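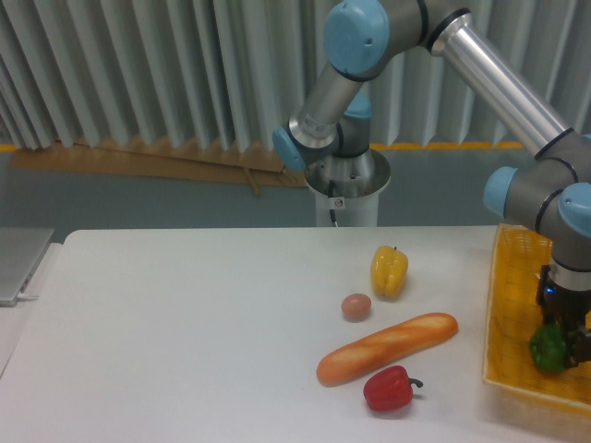

Section 4. Sorting and Putting Away the Play Food

4.1 Purpose of this section

This section sets out how the Brendum play food set is to be laid out, sorted and returned to its basket at the end of a session. It applies to all rooms in which the set is in use and should be read together with Section 2 (Cleaning). The set is kept under stock number 265, and this number is to be quoted in any request for replacement pieces.

4.2 Preparing the table

1. Clear the tabletop of paper, cups and personal belongings.
2. Wipe the surface with a damp cloth and dry it fully.
3. Place the basket at one end of the table, with its long side parallel to the table edge.
4. Lay the pieces out singly. Pieces should not be stacked or leant against one another.

Note: Laptops and charging cables are to be kept off the play table.

4.3 Pieces and their groups

For the purposes of sorting, peppers of every colour form one group. Bread and eggs are treated as separate groups, even where only a single piece is present.
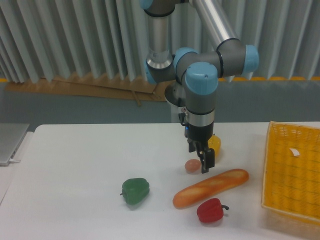 Sorting begins with the vegetables. The person leading the session names the group aloud and allows time for each piece to be found before the next is called. Peppers may be placed on the table in any position, and a piece resting on its side, as the green pepper does, need not be stood upright before sorting starts. Small rounded pieces require more care — they should be set down gently and well away from the table edge.

4.4 Filling the basket

1. Place the peppers in the basket first, one at a time.
2. Add the bread, laying it flat along the longer side.
3. Add the eggs last, so that heavier pieces do not rest upon them.
4. Check the floor beneath the table before the basket is moved.

Caution: Do not press pieces down to make them fit. If the basket is full, use a second basket of the same pattern.

Caution: Any piece that is cracked or has a loose stem must be withdrawn at once and handed to Morag Yule in the stores office.

4.5 Storage

The filled basket is to be carried with 2 hands and placed on the lowest shelf of the Sturneck cupboard. Nothing may be stored on top of it. The set is checked in full each September by Nelly Ccori, who signs the stock sheet inside the cupboard door.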